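Washing and Drying a Knitted Cotton Cloth Without Losing the Rib

Filed under: Home textiles, Care and repair

Ribbed cotton cloths lose their shape in two places: in the spin cycle, when the fabric is pulled against the drum, and on the drying rack, when a wet cloth hangs by one edge under its own weight. The method below covers both. It was written for the Slanina kitchen cloth in undyed cotton and applies to any plain rib knit of similar weight. It does not apply to wool or to anything with a bonded backing.

What you need

A sink or basin
Mild liquid detergent, no softener
Two dry bath towels, light colored
A flat surface larger than the cloth
A ruler or tape measure
A kitchen scale, if you want to check dryness by weight

Before washing

Measure the cloth dry, along the ribs and across them, and write both numbers down. The across measurement is the one that drifts. Check both faces for pulled loops. A pulled loop should be worked back with a blunt needle before the cloth gets wet, as wet cotton yarn swells and grips its neighbors.

Weigh the cloth if you plan to use the scale later. Mine is 300 grams dry.

Washing

1. Fill the basin with lukewarm water and add the detergent. Stir until it is dissolved.
2. Lay the cloth in and press it down with open hands. Do not rub, twist or scrub.
3. Leave it for 9 minutes. Longer soaking gives no cleaner result with ordinary kitchen soil.
4. Drain the basin with the cloth still in it. Press the cloth against the side to remove the bulk of the water.
5. Refill with clean water of the same temperature and press again. Repeat until the water runs clear.

Lift the cloth from below with both hands. If you pick it up by a corner, the top rows take the full weight of the water and stretch.

Removing water

Spread one towel out and place the cloth on it, flat. Roll the two together loosely from the short end, then lean on the roll along its length. Unroll, move the cloth to the second towel and repeat. A machine spin is acceptable if the cloth is in a closed mesh bag and the speed is set low. I would not go above the delicate setting.

Shaping

Transfer the cloth to the flat surface. A glossy tabletop works well for this step: the knit slides over it and can be moved with very little force. On bare wood or a textured mat the loops catch, and the edges end up wavy.

Start from the center and work outward. A cloth that has been dropped in a heap should be opened one fold at a time, by lifting the upper layer and laying it over. Pulling a free edge to make the rest follow will lengthen that edge.
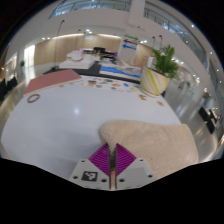

With the folds out, square the corners and check the two measurements against the dry figures. If the cloth is too wide, push the sides inward with the flat of both hands until the ribs close up. If it is too long, pat it shorter in the same way. The corrections should be made by pushing. Wet rib knit accepts almost any width you give it and will dry to that width.

Thick folded edges need separate attention. Run a finger along the inside of the fold to open it, then lay the fabric down behind your finger. A crease left in at this stage will still be there after drying and usually needs steam to remove.

Drying

Move the shaped cloth to a mesh rack, sliding it on a dry towel if the distance is more than an arm's length. Keep it out of direct sun and off the radiator. Turn it once when the upper face no longer feels cool, and check the corners again after turning.

The cloth is dry when it returns to its starting weight. Without a scale, fold it in four, hold it closed for a minute and feel the inner layer. If that layer is cool, unfold and wait.

Storage

Store folded along the ribs, never across them, and never on a hook. Rolled storage is also fine. Change the fold line after each wash if the cloth is kept in a tight stack.

Common problems

Edges flare out: the cloth was stretched during shaping. Wet it again and push the edges in.
Surface feels stiff: detergent residue. Rinse twice more in plain water.
One end wider than the other: the cloth was hung wet. Rewash and dry flat.
Fuzzy patches: rubbing during the wash. This cannot be reversed, though a fabric comb will improve the look.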